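Bodley gets a new brain

Bodley is the old workstation under the desk in the back room, named after the man I bought it from, who wanted it out of his hall before his wife came home. It has a grey metal case with the weight and charm of a filing cabinet. It has served me well for years, in the sense that it has not yet caught fire, and in December I decided it deserved a faster processor.

I should say that I did not need a faster processor. I use Bodley to store photographs, and to convert my father's cassette recordings into files that none of his children will listen to. But a second-hand chip came up for 32 quid, including postage, and I have talked myself into worse for more.

The seller was one Abdel Rahman, who had 3,000 sales to his name and packed the thing as if it were a kidney. I spent longer getting it out of its box than I did on any other part of the job. Two layers of foam, a plastic clamshell, a zip bag, and a note asking me to leave kind feedback. I did. It was very good foam.

The first proper obstacle is always the lever. If you haven't met one, a processor is held in its socket by a metal frame, and the frame is held down by a thin bit of bent wire that looks like something you'd use to unblock a sink. You press it down, nudge it sideways and let it come up. It fights you the entire way.

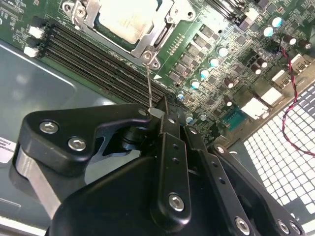 My brother-in-law, Walter Condori, swears they are no stiffer than a jam jar, but Walter also thinks you can fix a boiler by talking to it. I find them horrible. There is a noise, a sort of gristly creak, that sounds like a very expensive mistake being made slowly, and you have to carry on pushing straight through it. I've done this perhaps five times in my life and I held my breath for every one of them.

Once the frame is up you are looking at the contacts, and then you must become a different and better person. No sleeves. No tea. No leaning in to see whether that's a hair. On this sort of board the springy little contacts live in the socket and the chip is flat underneath, so anything you drop in there lands on the one part you can't straighten with a credit card. Years ago I let a screw fall into the socket of a machine called Guster, and Guster is now a shelf for printer paper.

Putting the chip in is meant to need no force at all. You hold it by its edges, line up the corner, and lower it dead straight. If you find yourself pressing, stop and go and stand in the garden for a bit.

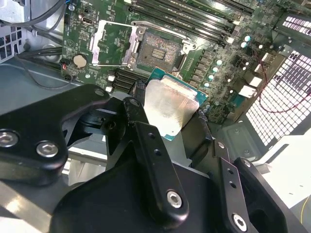
Paste, and the state of mine

I have opinions on thermal paste, as does everyone who has ever owned a screwdriver. Yhon Ayala, who used to sit opposite me at work, favoured a neat cross. The people on the Vorarden forum have a thread on the subject that runs to 146 pages, and it ends with somebody being asked to leave. I do a blob in the middle, the size of a pea, then worry that it was the size of a bean.

What we do all agree on is that you clean off the old stuff first. Cotton pads, a drop of rubbing alcohol, wipe in one direction, fresh pad, again.

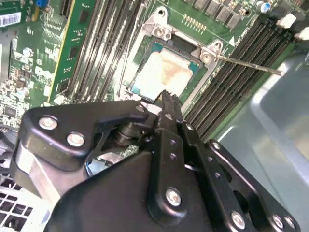
Cleaning is the part I'm worst at, as anyone who has seen my oven will confirm. I will happily spend an evening reading about paste and then begrudge five minutes with a cotton pad. The evidence is there on the silver lid of the processor, sitting in the open socket with pinkish-beige streaks all over it like foundation on a shirt collar. That's old paste, and it wants to be gone before any new paste goes near it. It's an easier job with the chip sitting in the socket, too — the socket stops it skating about, and you get both hands free for the wiping and the sighing.

I allowed 30 minutes for the whole business and told the household so, which was foolish, as they had plans for the desk. By the time I'd found the alcohol (under the bathroom sink, behind the thing for verrucas) it was past nine in the evening and the desk had been claimed for a jigsaw. Bodley went on the floor with a tea towel over him.

The cooler is for another evening. I still have to find the fourth screw.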